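I have finally walked the old tramway path from Stivstead to Skormont, all 11 miles of it, and I can't stop going on about it, so you lot are going to have to put up with me too.

Some background for anyone who hasn't heard me on this subject. The tramway carried slate down to the harbour, and when the quarry shut the rails were lifted and the whole line was left to the brambles. For years you could only do the bottom bit, as far as the old weighhouse, and then you hit a locked gate and a very rude sign. Last July the gate came off! The upper section is open at last, and it's every bit as good as I'd hoped when I used to stand there peering through the bars with a cheese sandwich.

I went with Nandi Moodley, who walks much faster than me and is kind about it. We got the first bus up to Stivstead and were on the path by half past seven, with mist still lying in the fields and the whole valley smelling of wet bracken. The start is easy to miss. You go down the side of the chapel, past the bins, and through a gap in the wall that looks like somebody's back garden (it isn't, we checked). After that you can't really go wrong, as the tramway just gets on with it, dead level along the hillside, and you can see the line of it ahead of you for miles.

What I loved most was the stone sleepers. The horses needed clear ground to walk on, so they used pairs of square blocks with a hole drilled in each one for the spike, and loads of them are still there, sunk into the turf. Some have numbers cut in them. I found 129 and got far too excited and made Nandi come all the way back to look at it. She was very polite.

Then there's the cutting at Killov, which is short but so deep and green that it feels like walking along the bottom of a pond. Ferns all the way up both sides, water dripping off everything, and a wren making the most enormous racket from somewhere inside the ivy. We had our first tea stop there, sitting on our coats, and I would happily have stayed all day. I had the flask, Nandi had the flapjack, and I think I got the better deal on the carrying and the worse one on the sharing.
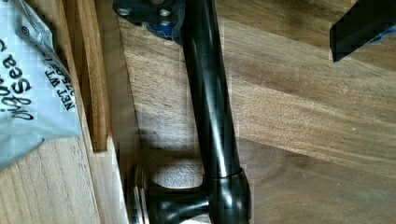
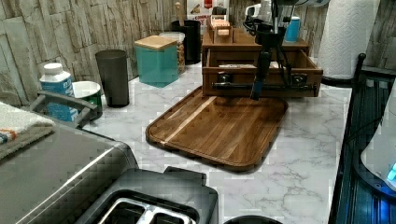 The long embankment after Killov is the bit people warn you about, and fair enough, it's boggy. Go round by the field edge where the yellow arrows are. I didn't, and went in over one boot, and squelched for the rest of the morning. But the view from up there! You look straight down the valley to the sea, and on the other side you can pick out the incline at Vrabec, where the full wagons going down used to pull the empty ones back up. No engine at all – just a big drum, a rope and a man on the brake. I've read so much about that incline and it was brilliant to see how steep it really is.

At the foot of it is the winding house, which has lost its roof but still has the drum frame standing. We met Melur Sinaga there, who was clearing nettles off the doorstep with a pair of kitchen scissors and turned out to know more about the tramway than every book I own. His great-grandfather's wages book lists wagon 3583 over and over, always with the same complaint about a wheel. He also showed us where the brakesmen had scratched their initials into the window ledge, down low, where you'd never think to look. I could have hugged him.

From there it's downhill into Skormont and the path turns into a proper lane, with hedges and blackberries and a very bossy goose at the farm. Give the goose room. We got to the harbour a bit before 2 in the afternoon, which left plenty of time for chips on the wall before the bus home.

A few practical bits if you fancy it. Take a paper map, as the phone signal goes just past the chapel and doesn't come back until the farm. There's no water on the way that I'd want to drink. The path is fine for dogs, apart from one tall stile before the embankment – a big dog would need lifting, and I'd like to see you try it with a wet one. And do it in this direction, with the sea in front of you.

I'm going back in the spring to look for more numbered blocks. Nandi says she'll come if I promise to change my socks at Killov.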